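Zollska Open Day

The Zollska Open Day is a yearly public showing of household robots held each March by the robotics firm Genine. It was started by Szabolcs Kiss and first drew 139 visitors. Tidying tasks are run in a recreation room with an air hockey table, where small colorful objects are spread over the playing surface.

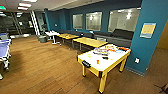
Each task is limited to 12 minutes. Diane Friesen has led the demonstrations since the second edition.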